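Projects > Plornari > Recording examples > Frequently asked questions

Print this page | E-mail this page

Recording examples for Plornari: frequently asked questions

These are the questions which new operators ask in the first weeks. Most of them I have answered many times by e-mail, so I collected the answers on one page. The page was last changed in September. If something is not clear, please write to me or to Vlastimil Štěpánek, who looks after the storage and the review tool.

Justinas Ķēniņš

What is one example?

One example is one try at one task, from the moment you press the start pedal until the moment you press it again. We call it an episode. It contains the video of all cameras, the positions of the joints, the commands which you gave through the gloves, and one sentence in plain English that says what was done. Without the sentence the episode cannot be used for training, so please do not leave it for later.

How many do you have already?

At the end of the summer there were 3059 episodes recorded and 2193 of them accepted. The rest is still on the disk. We do not delete it, we only mark it.

Why were so many not accepted?

Mostly for three causes. The first is a camera which started late. The second is a sentence that does not match the movement, for example it says "right hand" and the left hand did the work. The third is long waiting, where the operator is thinking what to do and the hands stay in the air. A waiting hand teaches the system to wait, and we had one version of the model in spring that did this very well.

Do I need to know how to program?

No. You need calm hands and some patience. The start of the recording software (Hukum) is done with one icon on the desktop, and the rest is the pedal and the keyboard. Two of our best operators came from a sewing workshop.

How long should one episode be?

As long as the task needs, but not longer than 36 seconds for the simple tasks. If you come over this, stop, mark it as "long" and begin again. For the tasks with two hands there is no limit at the moment. I would like to have one, but we did not agree on the number.

What does the table look like for the board tasks?

The household objects go in a row at the back, near the divider. The order in the row is free and it should change between the sets. The front of the table belongs to the board and to whatever is used with it. In some sets the board begins flat on the table and in others it begins standing, and the sentence must say which one: "pick up the whiteboard which is lying down" is a different sentence than "lay down the whiteboard." Look at the table through the cameras before you press the pedal, because what you see with your own eyes from the chair is not what the system will see. A standing board hides a part of the row from the lower camera, and this is allowed.

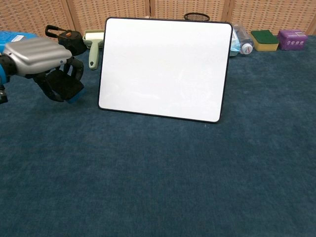

Seen from higher up, with the board lying down and the eraser to the left of it.

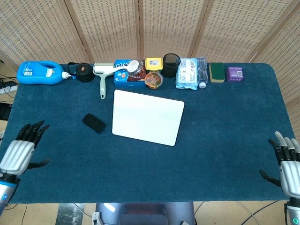 Do the objects in the row have a function if the task is only about the board?

Yes. We call them the neighbors. If the system sees the board always alone, it learns that the only thing on a table is the right thing. When a bottle, a sponge or a box of snacks is then present, it can go to the wrong one. The neighbors should be ordinary things with different shapes and colors. You do not need to write them in the sentence unless the hand touches them.

May I bring objects from home?

Yes, and thank you. Please, no glass, nothing with your name or address on it, and nothing you want to have back the same day. Write the new object in the list on the shared drive, with a short name that you will use always. If one person writes "lint roller" and another person writes "sticky roll," it is for the system two different things until somebody repairs it. Usually this somebody is Vlastimil.

How much should I move the objects between the episodes?

For one set, the neighbors stay and only the main object moves. Move it by the width of a hand or more, and turn it also a little. Between two sets, change everything. Many new operators put the main object back to nearly the same place without noticing. I did it also. It helps to close the eyes when you put it down, although it looks strange to the visitors.

Should the movement be perfect?

It should be good, and it should look like a person who knows the work. It does not need to be beautiful. A small correction is welcome: the fingers come too far to the left, they go back, they take the board. From this the system can learn what to do when it is itself too far to the left. What we do not want is a correction of a correction of a correction. After the third try, please press the pedal.

I dropped the object. Should I stop?

If it stayed on the table and you can reach it, continue and pick it up again, and choose the mark "recovered" after the episode. If it fell on the floor, stop and choose "failed." Please do not walk to the object while the recording is running. We have several episodes with a very nice view of somebody's back.

What do I write in the sentence?

Write what was done, in the order in which it was done, with the hand if only one hand was used. Good sentences are:

"Pick up the eraser with the left hand and put it on the right side of the board."

"Hold the board with the right hand and wipe it with the eraser in the left hand."

Not so good is "clean up," which can mean anything, and "do as before," which means nothing to a machine. Left and right are always said from the side of the robot. This is the most frequent mistake in the reviews – also my own, when I am tired.

Can I record the same task the whole day?

Please not. After one hour on one task the movements become all the same, and they become fast. Change the task after every set and make a break with the gloves off. A set has 24 episodes. Three sets before lunch is enough for most people.

The gloves and the hands do not agree anymore. What is wrong?

Probably you need a new calibration. Stop the recording, open both hands flat, and choose "Zero hands" in Hukum. If the thumb is still wrong after this, take off the glove, wait until the light in the window of the program is green, and put it on again. The Tistar gloves in the small size are more sensitive to this than the large ones. Do not try to compensate with your own fingers. It is possible to get used to a wrong thumb in a few minutes, and then the whole afternoon is in the mark "bad."

Who decides if the episode is accepted?

Another operator, never the one who recorded it. The reviewer sees the video at double speed together with the sentence and gives one of four marks. If you do not agree with the mark, write a note and a third person will look. Please do the reviews before you start your own recording of the day. At the end of the day everybody sees only what he wants to see.

Where do the examples go afterward?

The accepted episodes are copied in the night to the training machine at Vaněk. A new version of the model is trained when there is enough new material, and then we test it on the same table, with neighbors it has not seen before. The results are sent to all operators. I ask you to read them, also when they are bad. When the system takes the eraser from the wrong side, often one of us can recognize where it has learned it.

Are people seen in the recordings?

Sometimes a hand or a sleeve of the person who arranges the table. Faces should not be there. If a face came in the picture, choose the mark "face" and the episode goes out of the set in the same night. Visitors stand behind the tape during the recording.

Can I use an old episode again with a new sentence?

Yes, if the new sentence is also true. Open the episode, choose "Add sentence" and do not change the old one. Two true sentences for one movement are very useful to us. If the old one is wrong, mark it as wrong and leave it there.

Comments (4)

Renata
Is the limit for simple tasks also valid when I work with the slow mode? In slow mode I cannot put down the board in this time, I tried it whole morning.

J. Ķēniņš
No, in slow mode please ignore it. I will add this to the page.

mikkel_t
For the closed eyes trick: I use dice now. One for the position and one for the rotation. Works fine and it looks less strange.

Renata
Where are the dice? The ones in the drawer are gone.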